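**Best way to store small cables in a divided plastic box on a shared table?**

Posted in Workroom & Office Storage, Monday, January 16, 2023

Our department maintains one shared work table, and I have been asked to put the small cables in order before the next supply request is submitted. The request form (Form 102) requires that existing stock be sorted first. The box assigned to this purpose is a gray see-through organizer with tall dividers and a lid that opens flat.

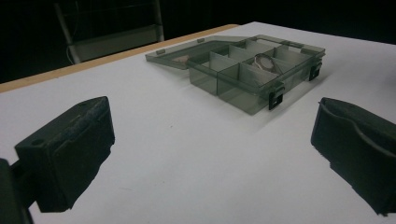

My difficulty is that the thinner cords spring open after they are coiled, and the lid then does not close properly over them. I would also like to know whether labels should be placed on the lid or on the compartments themselves. Any established practice would be appreciated.

Submitted by: Kumarasinghe

---

**Answer 1** (accepted)

The following procedure has been in use at our Vallgate office for several years.

1. Coil each cable to a diameter slightly smaller than the compartment. Do not wrap it around the hand tightly, as this strains the cord near the plug.
2. Secure the coil with one reusable tie. Rubber bands become brittle and should be avoided.
3. Place one cable in each compartment. Two may share a compartment only if they are identical.
4. Attach the label to the outside wall of the tray. A label on the lid is difficult to match to a compartment once the lid is folded back.
5. Close the lid and confirm that all latches are fully engaged before the box is moved.

We also recommend covering the work surface with plain white paper while sorting. Small ties and connector caps are much easier to find on it, and the sheet may be replaced when it becomes worn.

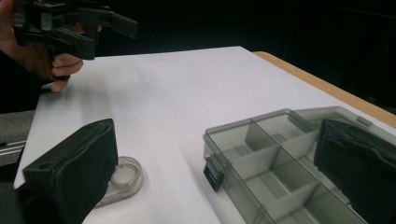
*Work table with white covering; organizer box on the right.*

Cables longer than the compartments can reasonably hold should go into a separate bin. Forcing them in bends the dividers, and replacement dividers for our boxes were no longer available when we inquired last April.

Valdis Ķēniņš

---

**Answer 2**

Agree with the above except for the ties. Paper sleeves are sufficient and can be written on directly, which settles the label question. We purchased a pack of 1000 and expect it to last.

Zikel

---

**Answer 3**

Please check whether your organization has a policy on storage of electrical items. Ours is in section 14 of the facilities manual. I do not know about dividers.

Eka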